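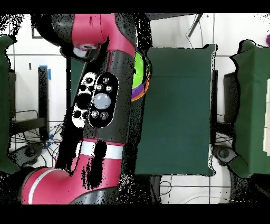

Red and black arm with its round control button, seen from above

Givance brings its community lunch scheme to Trundton

Neighbours in Trundton will be able to sit down to a hot midday meal together from May, when the lunch scheme Givance has been running in Justmont opens its second kitchen, in the old Filali bakery behind the market.

The idea has always been a simple one. Anyone may come, whatever their age or circumstances, and there is no form to fill in at the door. Guests pay what they feel they can, or nothing at all, and they are very welcome to stay on for a pot of tea and a chat once the plates have gone back to the hatch. Lunch will be served from 12 noon on weekdays, and the dining room has space for 100 people at a sitting.

The Justmont kitchen served 776 lunches in its first month, and a good many of those who came for the soup have since become regulars – some of them now peel the carrots, and one or two have very firm views about how much pepper belongs in a leek and potato pie. Givance hopes the Trundton kitchen will find its own habits and its own favourites in much the same way, and the opening menu has been left fairly loose so that local cooks can bring their family recipes along.

"I grew up over a shop, and lunch was the part of the day when everybody stopped," said Abhishek Mishra, who will manage the Trundton kitchen. "My mother would put another chair out before she knew who it was for. I've thought about that a great deal while we've been getting the bakery ready, and if people walk in and feel that a chair has been put out for them, I shall be a very happy man."

The Filali family, who baked on the site for two generations, have kindly let the building to Givance at a reduced rent and have left the big bread oven in working order. It will be used for rolls in the mornings and, if all goes well, for fruit crumbles when the plums and apples come in from the allotments later in the year. 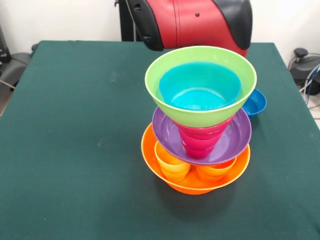 Do I need to book a place for lunch?
There is no need to book, though groups of more than 12 are asked to ring the kitchen the day before so that enough food can be prepared.

Gifts of vegetables, tinned goods and sound kitchen equipment can be left at the side door between 9am and 11am. Anyone who would like to cook, serve or wash up is invited to drop in during the same hours and ask for Abhishek, who will gladly show them round and find them an apron.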